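Hand-held gripper kits: hire now open at Dosalcombe

From June, members can hire the hand-held gripper kit from our Dosalcombe store. We bought the first set from Kasprzak in the spring and Zulmira Antunes has been running it in the workshop kitchen at Tarkcombe, mostly on table clearing and putting crockery away. Her notes are what the rest of this item is based on.

Each kit has two hand-held grippers, a charger, a spare set of finger pads and a hard case. The grippers are two-fingered with ribbed pads, and you work them by hand while the camera records what the fingers are doing. Nothing needs bolting down and you don't need a robot arm on site to use it. The recordings go on to a card and can be loaded into the Pundmont software, which trims them and sorts them by task.

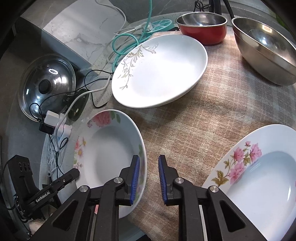

Zulmira logged 133 clips over her trial. Plates and shallow dishes were easy to pick up by the rim. Deep bowls took more practice, as one finger has to go inside and it is easy to tip the bowl while closing. Pan handles were fine. Lids with round knobs slipped more than she expected, and thin cables were the hardest of the lot. She suggests leaving those until you have done a few hours with bigger things.

There are a few complaints. The kit gets heavy on the wrist after 40 minutes or so, and the trigger is stiff for anyone with small hands. Henrique Vilela has asked Kasprzak for a lighter spring. The printed guide is also poor, so we have written our own, three pages long, and put a copy in each case.

Hire is by the week and you can book up to 6 weeks ahead. Training takes one morning, starting at 9.30, and must be done before your first hire. Please bring back the spare pads even if they are worn.

To book, speak to Arturo Bassi at the Dosalcombe desk. Questions about the software should go to Natália Štěpánek.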